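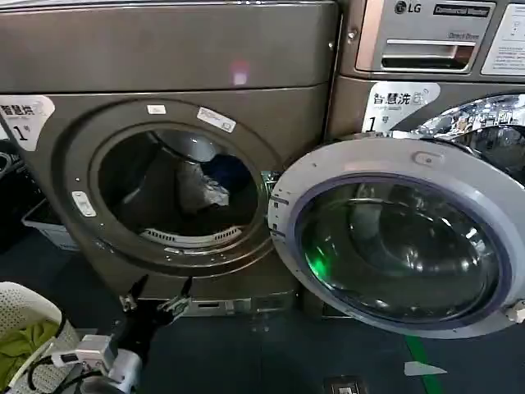

December, a little after 7 in the morning

Third try at the madder bath on the Prater wool, and I think we're getting somewhere at last! The first two came out a sort of tired salmon, pretty enough in its way but a long distance from the brick red on the old Jinbridge card that we all keep going back to look at.

Kipchumba Shirima suggested over lunch that I was rushing the heat (I was, I always do), so this time I brought the pot up as slowly as I could stand and held it at 45 degrees for the whole first stretch before letting it climb any further. Wool had been in the alum overnight, same strength as before. I also put in a spoonful of chalk, our tap water here at Kisham being so soft, and I do wish I had written down whether I used chalk the last time. I have looked through the pages twice and can't find it, so please, everybody, write down the chalk.

Skeins 1 and 2 came out after two hours and the color is lovely, warm and deep and very nearly even, with one paler stretch near the tie on skein 2. My fault entirely, I tied it too tight. Skein 3 is staying in the cooling pot until tonight to see what a long soak does for it.

Rinse water took more than 14 changes to run clear, which seems like an awful lot to me. Either the root was ground too fine or I had too much of it in there. The Domínguez root is a coarser grind and there is still half a jar on the top shelf, so I'd like to run the same recipe with that next, changing nothing else, however tempted I get.

Still to do: snip a length from each skein for the window test, label them in pencil this time (the pen ran), and ask Kipchumba for his notes on the walnut hulls. Please leave the blue pot alone, it has skein 3 in it.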